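Why old cars have a crank

Long ago, a car had no start button. You stuck a metal handle in the front and turned it yourself, which was a fine way to warm up on a cold February morning.

Turning the handle spun the engine until it began firing on its own. Then you let go – quickly.
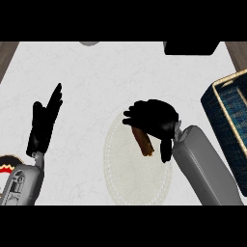

Sometimes the engine kicked backwards and took the handle with it. Drivers learned to keep their thumb on the same side as their fingers. Slow learners got a sore thumb, or a broken one.

Later, electric motors took over the job. Thumbs everywhere were pleased.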